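Foro Fleltora > Blogs y familia > Enlaces colectivos

Tema: Ronda de enlaces de agosto sobre derechos civiles: formato y criterios

prieto_m
Abro hilo para fijar el formato de la ronda. Propuesta: cada blog publica una entrada sobre una persona o un episodio, con actividad para niños, y la enlaza en la lista común. Extensión mínima, 200 palabras. Fuentes al final de la entrada. La lista se cierra a las 21:00 del último día del mes.

kalinda75
De acuerdo con las fuentes. En desacuerdo con el mínimo. Una ficha para colorear con tres líneas de contexto también sirve a quien da clase a niños de cuatro años.

prieto_m
Sin mínimo, la lista se llena de entradas que son solo un enlace a otra página. En la ronda anterior retiré 9 por ese motivo.

r_olmedo
El filtro debería ser el contenido propio, no la longitud. Adjunto el borrador:
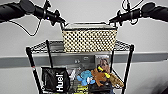
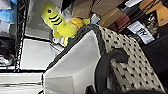

El cesto y el peluche

Dwight Wong
Coordinador de contenidos, blog Pelirberg

El boicot de autobuses de Montgomery se explica bien a partir de los siete años si se empieza por el trayecto: quién subía, por qué puerta y dónde podía sentarse. Conviene dejar la parte judicial para una segunda sesión. Actividad: dibujar el plano de un autobús y marcar los asientos según las normas de la época. Después, repetir el plano sin ellas.

kalinda75
La plantilla se lee bien. Yo pondría la edad recomendada antes de la firma. Tal como está hay que llegar al texto para saber si interesa.

bemer
Dos cosas. Primera: la edad debe ir en el título del enlace, que es lo único que se ve en la lista. Segunda: discrepo de la actividad. Marcar asientos por color de piel en un aula donde hay un solo alumno negro lo deja señalado. Usad una línea del tiempo.

r_olmedo
Se puede hacer con fichas numeradas, sin asignar asientos a los niños de la clase. Lo paso a Dwight para que lo aclare en el texto.

bemer
Con esa aclaración retiro la objeción. Mantengo lo de la edad.

prieto_m
Resumen provisional: edad en el título, contenido propio obligatorio, fuentes al final. El mínimo de palabras queda como recomendación. La lista del año pasado tuvo 1.322 visitas y casi todas entraron por el índice, así que cuidad los títulos.

kalinda75
¿Se admiten entradas antiguas actualizadas?

prieto_m
Sí, si el cambio es sustancial. Corregir la fecha no cuenta.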